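Sullbridge flat, the tabletop page

Quick gallery, more when I get the rest off the other card. This is the November round at the Sullbridge flat, mostly the marble top. Orvokki Mustonen found it through Nygård, we paid 300 for it plus 126 to get it up the stairs. Holness wanted 274 just for delivery so no thanks.

White marble, pale, soft gray veins. One darker vein runs on the diagonal and looks a bit like a crack. I like it. Orvokki is less sure, she's been through the Pludar catalog twice looking for something plainer.
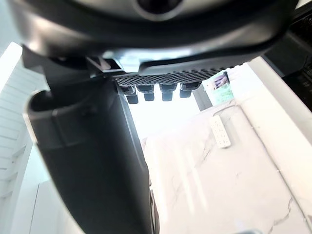
Anyway, care. Wipe spills right away, lemon and wine especially. Plain soap, soft cloth, no vinegar ever. Coasters if you can stand them. For small scuffs Orvokki uses a 3000 grit pad, wet, very light hand, then a dry towel. Try it on an underside edge first.

Light is best late morning, big bright bands right across the stone. By four it goes kind of flat and gray and the veins hardly show.

Still to come: the chairs, the shelf over the sink, the hall once its painted. Questions about the Nygård order go to Orvokki, she has the paperwork.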